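Search tickets Search help topics Go

Ticket: Recipe cards lose their second page after sync (Plurnance desktop)
Status: Open, waiting on customer
Opened Jul 5, 2018

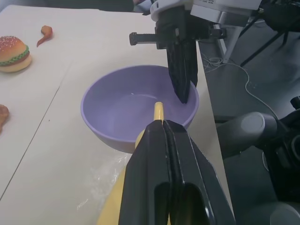

Tondale Support wrote back inside the hour, which I did not expect on a holiday week, and asked whether the missing second pages were gone from the cards themselves or only from the printout. Could I open one of the bad cards, switch to the plain list view and tell them what the page counter says?

OK, so I did that. The counter says 2 of 2, and when I click over to page 2 it's blank. White, no text, no lines, nothing. The printout matches (one good page, one blank one). So it's the card, and the printer is off the hook, which is a relief because I had already started being mean to it.

Some background. I've got 1,930 cards in Plurnance, most of them typed in by me over a lot of winters, plus a bunch that came over from my old Rellomeck program back in December. The Rellomeck ones imported fine! I checked a whole pile of them at the time and they had both pages, with the notes and the oven temps and everything. I've been cooking off them all spring.

What changed is that I turned on sync so I could read the cards on my tablet in the kitchen. Next morning my lemon bars card had ingredients and no instructions. Then the pickled beets. Then I got nervous and quit looking for a while and went and had breakfast.

Things I tried, in order:

- Quit and reopened Plurnance. No change.
- Turned sync off. The blank pages stayed blank, but no new ones as far as I can tell.
- Signed out on the tablet and back in. Now the tablet shows the same blanks as the desktop, so at least they agree with each other.
- Rebuilt the card index from the Tools menu. It took forever and I got my hopes up. Nope.
- Restored one card from the backup folder. This one worked! Page 2 came back, and it was still there after I restarted.

So the text is sitting in my backup, thank goodness. I just really don't want to restore these one at a time.

Second update, same evening. I think I found a pattern. Every blank card I've opened so far has the little fraction characters on page 2, the single-character kind, like a one-half squeezed into one space. My old program put those in automatically. The cards I typed myself just say 1/2 with a slash and they're all fine. I also have a set I copied out of the Akgül cookbook, where the dotted letter shows up in the title of every card, and those synced with no trouble, so I don't think it's every odd character. Just the fractions.

To test it I made a new card, put a plain 1/2 on the second page, turned sync on, and it came through. Then I swapped in the squeezed kind and synced again. Blank. I did that 4 times with different cards and got the same thing every time. Sync is off again now.

I searched for the fraction character and got more than 200 cards. Is there a way to restore just those from the backup in one go? And if I swap the fractions out first, is it safe to turn sync back on, or should I wait for a fix? I'm attaching the log and two of the bad cards, plus the backup copies so you can compare.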